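Steinar Vídalín
August 24, 2024
Filed under: Automation, Workshop Practice

Okay, thread time! We've finished the first proper draft of our good practice rules for two-arm cloth handling at Zikavstead and I'm way too excited about it. 1/

Rule one is dull and I love it. Clear the table before every run. Tools, tape, coffee, all of it goes. If it isn't part of the task it doesn't get to stay. 2/

Rule two: cables get checked at the wrist AND the elbow, through the full range of travel, at the slow speed. We do it every 50 runs. Górecki wanted every 14 and we had a good long argument about that (still going, to be fair). 3/

Rule three, garments. Each one gets logged by colour and cut before it goes in the basket. We're at 600 entries and the naming is finally consistent. Please, please agree on "sleeveless" vs "singlet" on day one! 4/

Rule four is my favourite. Both grippers take hold of the hem corners before either one lifts. If one side misses, you let go and start over. No dragging the cloth back into place with the other arm. 5/ 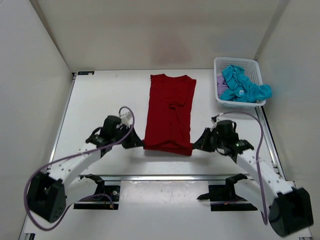

Both bottom corners held, dark red shirt, neckline to the back of the table.

Still to write: what counts as a finished fold. Puturix uses a simple pass/fail and Dikix grades theirs out of six. I'm leaning Dikix, but tell me if you've tried both. Next draft goes up in September! 6/6

Sign up for our newsletter to get new posts by email. You can unsubscribe at any time.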